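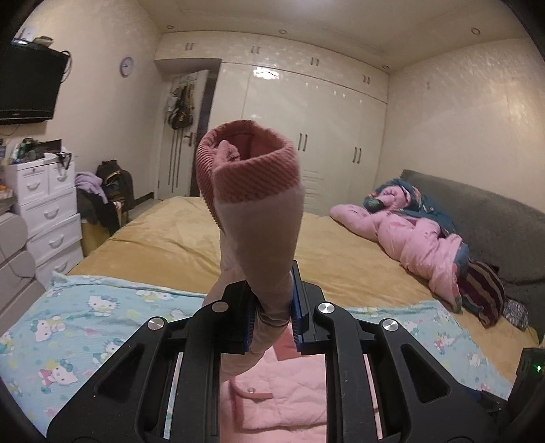 Pink sock, upright.

Quick one tonight, dinner's on. So the laundromat on Hakov Street has put its prices up AGAIN and I've gone back to washing at home, in the tub, like my nan did. Nine weeks now. My thoughts so far.

Cold water is fine. Really fine. Wool especially. I was using way too much powder before, half a scoop does it, and the grey towels came up softer than they have in years.

Wringing is the killer. My wrists! Merja lent me her old hand-crank mangle and it weighs a tonne but teh thing is brilliant. Jeans still take two days on the line if there's no wind.

Colours, do them on their own. Learnt that with Nour's good white shirt, sorry Nour. It's now a sort of apricot. She's been nice about it.

Sheets I still cheat on, $9 a load, every second Sunday, with a book and a bad coffee. Saved $75 so far even counting that. Going towards a proper clothes horse becuase the one I've got pinches my fingers every single time.

Anyone know how to get candle wax off a doona cover? Brown paper and an iron did nothing much. Ok, rice is boiling over, gotta go.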